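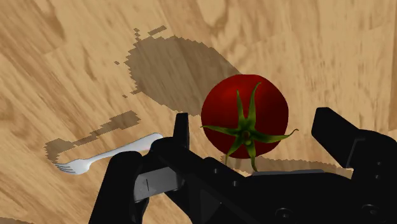

Thursday, October 31, 2019

Mesisska Fellowship goes to study of blood samples kept since 1948

The Mesisska Fellowship in Clinical Immunology has been awarded to a researcher at the Plestthorpe Institute for a study of how long antibodies last after childhood infection. The award covers salary, consumables and one part-time laboratory post. Work begins in April.

The study depends on the Plestthorpe serum collection, a store of frozen blood samples started in 1948 by the fever hospital that once occupied the site. The collection holds 4000 samples, most of them given by people who came back to donate again as adults. We spoke to the award holder in the institute's freezer annexe, where the noise of the compressors meant that several answers had to be repeated.

The central question is one of decay. After measles, mumps or rubella, the amount of specific antibody in the blood falls quickly for some months and then much more slowly. The shape of that slow phase is still argued over.

"Most of what we have comes from short studies," the researcher said. "People are followed for five years, perhaps ten, and the line is then extended on the graph with a ruler. If the fall is a straight line on a log scale, that's fine. If it flattens out, the ruler gives you the wrong answer, and the error grows every year."

The Plestthorpe samples allow the line to be measured directly in some donors across 50 years. Each person in the main group gave blood at least three times. Their infections were recorded by the hospital at the time, with the date of the rash and the name of the ward.

Asked whether the old diagnoses could be trusted, the researcher was cautious. "Measles, mostly yes. The ward doctors saw a great deal of it and the notes are good. Rubella, less so. A mild rash in a child with a slight temperature could be several things. We will treat the written diagnosis as a starting point and let the first sample confirm it or not. If there is no rubella antibody in the first sample after the illness, that person leaves the rubella group." 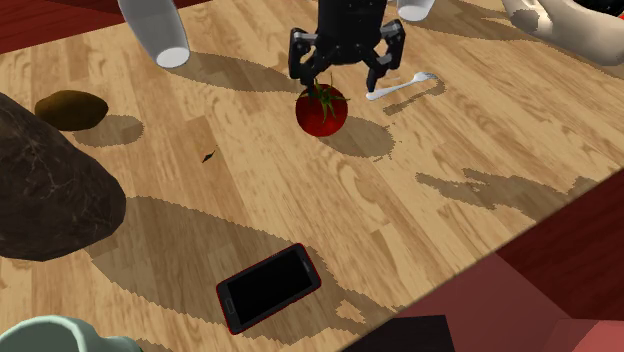 Storage is a harder problem. Antibodies are fairly tough proteins, but they suffer when samples are thawed and frozen again. The collection moved between freezers on 7 occasions, and the record of temperatures during the earliest moves is incomplete.

"We have a way of checking, though it isn't perfect," the researcher said. "Albumin and total immunoglobulin should fall within a known range in a healthy adult. If both are low in a tube, we suspect that the tube has been damaged. Drying is the other fault. Water escapes past an old stopper and everything in the tube looks stronger than it was. Sodium tells you about that, because the body holds sodium very steady. If the sodium is too high, the sample has dried, and we can correct for it up to a point."

Where the point lies was settled in a pilot run last year, paid for from departmental funds. Fresh serum was divided, dried by known amounts, and measured with the same assay. Beyond a certain loss of water the correction became unreliable. Samples past that limit will be listed in the published data but left out of the analysis.

The assay itself is a bead-based method. Tiny beads, each type carrying a different viral protein, are mixed with a small volume of serum. Any antibody that binds is marked with a fluorescent label, and the beads are read one at a time in a flow cell. The method uses far less serum than the older plate tests, and the researcher described this as the only reason the collection's custodians agreed to release material.

"Once it's used, it's gone," was the comment. "Some of these tubes have less than half a millilitre left. We asked for ten microlitres per sample and we had to justify the ten."

Binding alone does not show that an antibody can stop a virus. For a smaller set of samples the team will therefore run neutralisation tests, in which serum and live virus are mixed and added to cultured cells. These take several days and need a containment laboratory. Plestthorpe has no such room of its own and will send the work to Flellska, a contract laboratory that already handles the institute's vaccine trial samples.
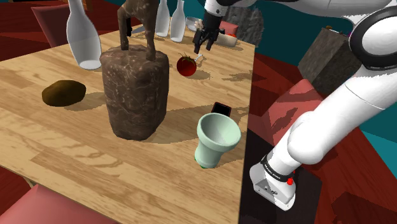 A second part of the project looks at the cells that make the antibody. Long-lived plasma cells sit in the bone marrow and can go on secreting for decades. It is not known whether the same cells survive throughout or whether they are topped up from memory B cells as the years pass. Serum cannot answer this directly, and the original donors gave no marrow.

"We can come at it from the side," the researcher said. "If the pool is being topped up, you might expect the antibody to change slightly in quality. It may bind more tightly, or the mix of subclasses may shift. If the same cells carry on undisturbed, the antibody at sixty should look very like the antibody at twenty – just less of it. So we measure avidity as well as quantity."

There is a complication. Measles circulated widely in the district until vaccination became routine, and many donors must have met the virus again without falling ill. Such contact would be expected to raise antibody for a time. The analysis has to allow for boosts that were never recorded.

The statistical work will use the Jang model, written at the institute for an earlier study of whooping cough. It treats each person's antibody level as a falling curve with occasional upward steps, and estimates the likely number of steps from the data. The researcher was frank about its limits. "With three samples from one person it can't say much about that person. With a large group it can say something useful about the average. I wouldn't want anybody's booster advice to rest on a single curve."

Consent was also discussed. The early donors signed a short form that said only that blood would be kept "for the study of fevers". The ethics panel accepted that the present work falls within that wording. It asked that no genetic testing be done, and none is planned. Living donors have been written to and may withdraw their samples until the end of the first year.

Results for measles are expected first, as those records are the most complete. Mumps will follow. Rubella has been left until last, and the researcher would not give a date for it. "It depends how many we lose at the first check. I have a guess, but I'd sooner not see it in print."

The assay protocol and the sodium correction tables will be released before the main results.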